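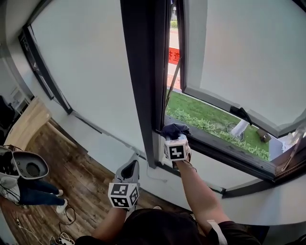 Call for Participants: Household Task Recording, Grinbridge Shared Workshop

The Mukdale project invites adults to take part in the building of a home robot arm at the Grinbridge shared workshop. The arm is being assembled by members of the workshop and will learn ordinary household tasks from recordings of people carrying them out with handheld grippers. No experience with robots or programming is required.

Participants work in pairs. Each person wears a head-mounted camera and marker cubes and repeats a set of short tasks, among them opening and closing windows, wiping sills, and moving small objects from one surface to another. Instruction is given at the first session. Participants may also help with printing and fitting gripper parts if they wish.

Applicants must be 18 or older, able to stand for extended periods, and comfortable reaching to shoulder height. Closed-toe shoes are required on the workshop floor. Long hair must be tied back. Persons with an implanted medical device should state this when applying.

The project seeks 25 participants. Each will complete four sessions and will receive $800 on completion of the fourth. Participants who withdraw early will be paid for the sessions they have attended. Recordings include hands, arms, and surroundings, and may include other participants. A written consent form must be signed before the first session.

Applications should give the applicant's name, dominant hand, glove size, and available evenings, and must be received by 6/11/24. Inquiries may be directed to Tullio Bellini, Session Coordinator, at the workshop front desk.

Contact | © Mukdale Project, Grinbridge Shared Workshop | Back to top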